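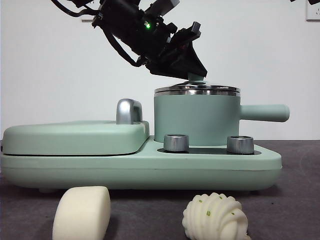

Last modified: 18th October

Setitz FAQ: the lid task

What does Setitz do?
Setitz is the control layer for our two-arm tabletop setup. It takes grasp targets from Fovcombe, which handles perception, plans a path for each arm, and sends joint commands. It does not train policies. If you want to run a learned policy, point it at the Setitz command port and it will be treated like any other source of targets.

Why is the pot lid the default test?
It needs a small grasp, a straight lift, and a clear place to put the lid down. The knob is the same mint green as the pot and the cooker base, so color alone won't separate it. If your detector can find the knob, it will usually cope with the rest of the cooker.

Fovcombe puts the knob in the wrong place. What should I check?
Check the wrist camera calibration first. Then look at the depth map. Shiny metal rims give bad depth, and the fit can drift toward them. Set rim_mask to on and run the detector again. If the error stays, send us the log.

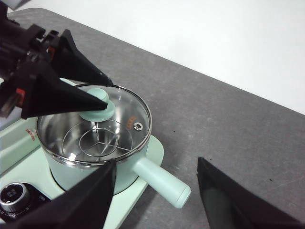

The log should include both wrist streams and the fixed camera. A log with one stream missing can't be replayed, and we will ask you to record it again.

Can both arms work near the pot at once?
Yes, but only one may hold the lid lock. The planner grows a keep-out zone around the arm that has the lock, and the other arm waits or goes around. Fingertips are the exception – they are allowed inside the zone if you list them under near_contact.

The plan fails with code 402. What does it mean?
The pot handle is missing from the collision model. It sticks out past the base, so a model built from the base alone will be too small. Load the full cooker model and plan again.

How do I replay a run?
Open it in Bae and choose Replay. Bae steps through commands and camera frames on one clock. Runs recorded before January use the old clock format and have to be converted first, with the script in the tools folder.

Can I add food to the task?
Yes. The Dorncombe object set has 83 items, including plain buns and flower rolls. Soft items need force_limit set by hand. There is no default.

Which port does the command server use?
1010. You can change it in the config file, but change it in Bae as well – the two do not share settings.

Who do I ask about something that isn't listed?
Write to Béla Gulyás and include your Setitz version and the run number.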